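Listing scheduled tasks that stopped running

December 20, 2020

If a scheduled task fails on Windows, the Task Scheduler window will show you a hex code in the Last Run Result column and nothing else. With one machine you can read that by eye. I look after 262 of them for Tavbridge, so I wanted a list.

The ScheduledTasks module has two cmdlets for this. Get-ScheduledTask returns the definition (name, path, triggers, principal). Get-ScheduledTaskInfo returns the run history, or the small part of it that is kept: LastRunTime, LastTaskResult, NextRunTime and NumberOfMissedRuns. You pipe one into the other.

Get-ScheduledTask -TaskPath "\Britine\" | Get-ScheduledTaskInfo | Select-Object TaskName, LastRunTime, LastTaskResult

The trailing backslash in the path is required. Leave it off and the cmdlet finds no matching tasks.

LastTaskResult comes back as a decimal number, and most pages that explain the codes list them in hex. Convert it in a calculated property:

@{n='Result';e={'0x{0:X8}' -f $_.LastTaskResult}}

The ones I see most are 0x00000000 (finished, exit code zero), 0x00041301 (running now), 0x00041303 (has not run yet) and 0x00000001, which usually means the script itself returned 1. The second and third are not errors. My first version of the report flagged everything other than zero and came out at 332 lines, most of them tasks that had never been due.

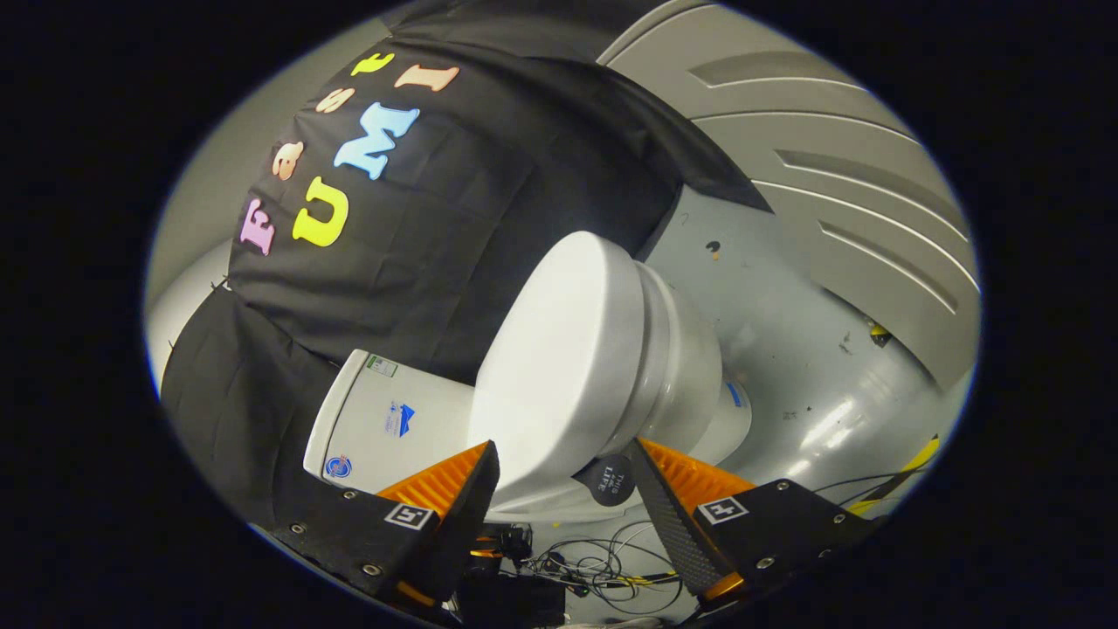 FastUMI in foam letters, with a small white toilet model in the gripper.

The filter I use now is this:

$ok = 0, 267009, 267011
... | Where-Object { $_.LastTaskResult -notin $ok }

To run it against other machines, both cmdlets take -CimSession. Create the sessions first and reuse them. Opening a new one inside the loop works too, but it is a lot slower, and on the Skerkstead site, where the link is poor, it would time out on the last few hosts.

$s = New-CimSession -ComputerName (Get-Content .\hosts.txt) -ErrorAction SilentlyContinue

SilentlyContinue hides the hosts that did not answer. Compare $s.ComputerName with the file afterwards and print the difference, or you will read a short report as a good report. I did that from September until last week.

Two more things. A task with "Run whether user is logged on or not" and an expired password keeps its old LastTaskResult, as the action never starts. The code can be zero while LastRunTime is months old. Flora Mowat pointed this out after finding one on the Sadeghi file server, and I have added a check for any enabled task with a LastRunTime more than 8 days back. That suits weekly jobs. Monthly ones need their own limit, and I keep those in a separate folder.

The other is the task history log, Microsoft-Windows-TaskScheduler/Operational. It is often disabled. Turn it on with:

wevtutil sl Microsoft-Windows-TaskScheduler/Operational /e:true

Then Get-WinEvent with -MaxEvents 1000 is enough to cover a day or two on a quiet server – on a busy one, raise the log size as well. Event 201 is action completed and 203 is action failed to start.

The export to CSV is plain Export-Csv with -NoTypeInformation. I still have to sort out the date format.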